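Karting Workshop Tips: Getting a Kart Ready on a Home Bench
by Agnes Guthrie

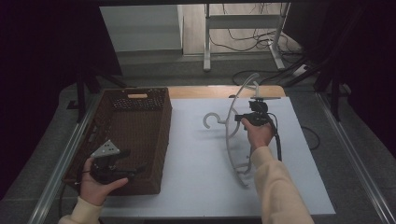
A brown wicker basket on the work table, over a big white board.

I love race weekends, but I think I love the garage nights before them even more! After 122 club races with the family team at Belta (two of us driving, one of us mostly eating sandwiches), these are the habits that have stuck.

Start with a pale surface
A dropped circlip on dark wood is gone for good. On something white you spot it right away, and you spot drips of oil too. Wipe the surface down before you start and again when you swap from greasy jobs to carburetor jobs.

One container per job
Brakes in one, axle parts in another, and don't mix them even if it's only for a minute. Baskets, ice cream tubs, old baking trays, anything goes. If it's woven, line it with a dish towel or the small washers will find the gaps. I write the job on masking tape and stick it on the side.

Chain care
Clean the chain the same night you get home, while you still feel like it. A stiff old toothbrush and chain cleaner do a lovely job. Dry it with a rag, hang it on a hook, and lube it once it's dry. Check the sprocket teeth while the chain is off. If they've started to look like little shark fins, replace the sprocket and chain together. A new chain on a worn sprocket wears out so fast it'll make you cry.

Tires
Scrape them warm if you can, with a heat gun and a wide scraper, and wear gloves. Work away from yourself in short strokes and keep the heat moving. Store the set in black trash bags, out of the sun and well away from the water heater. Mine got through the whole winter that way and came out feeling great in the hand.

Marking bolts
Paint pen! Best few dollars I spend all year. Torque the bolt, then draw a line across the head and onto the part next to it. At the track one look tells you if anything has moved. Weronika Michalski taught me to use a different color for each weekend, so an old line never fools you.

Seat struts and bumpers
Go around every fastener after the first practice session, and again before the final. Clamps on plastic side pods need a gentle hand, as they crack if you crank them down.

The spares box
Ours holds:
Two spark plugs and a plug wrench
Spare chain and a master link
Throttle cable and return springs
Zip ties, the 50 pack
Safety wire and pliers
A tire gauge in its own sock
Granola bars

Keep a notebook
Write down pressures, gearing, weather and how the kart felt, even if all you put is "pushed like a shopping cart." We went back to Hotudside in October and had the gearing sorted before lunch, all from one scruffy page with coffee on it.

Next time: bleeding the brakes without getting fluid on your shoes.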